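Notes from the teaching corner

I promised an update on the remote-control sessions, so I'm writing one with sore shoulders and a cup of tea that's long gone cold. We've been at the shelf job since Thursday and I love it more than I expected to! The idea is simple: I move my arms, the robot moves its arms, everything gets recorded, and later the folks at Zorkido train on whatever I did (bad habits included).

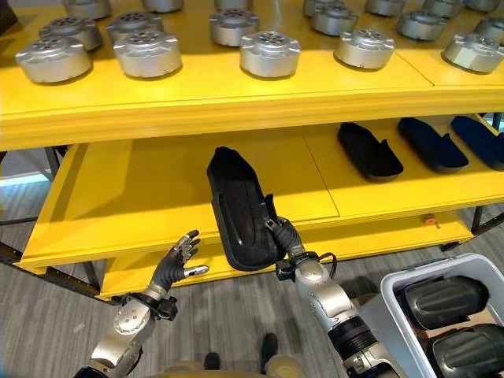
Weerakoon wrote back to the last issue asking why we don't just script the whole thing, seeing as a shelf never moves. Fair point, but our shelf gets bumped all the time, and the black shells never land at the same angle twice. I'd rather give it 456 messy pickups than one perfect one.

The part I'm still bad at is judging distance. From the head view everything looks closer than it is, so I keep flicking over to the wrist view before I commit to a grab. It helps a ton, once your stomach gets used to it. 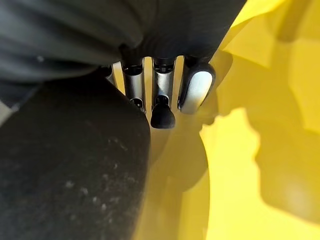 Wrist view, fingers over the yellow.

Bins are a whole other sport. You have to let go gently, and letting go is weirdly harder than grabbing – my own fingers want to snap open. Serero's advice was to breathe out as you release, and I've been doing it ever since, feeling a little silly.

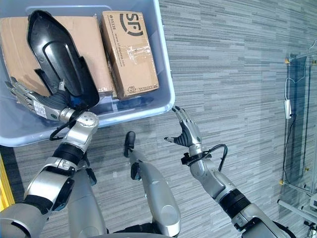 Posted by the Plulov newsletter desk, March

If you'd like a turn on the controls, sessions run 17 minutes with a break after, and two people can share a slot. Wear short sleeves, the straps catch on cuffs. Sign up on the sheet by the door!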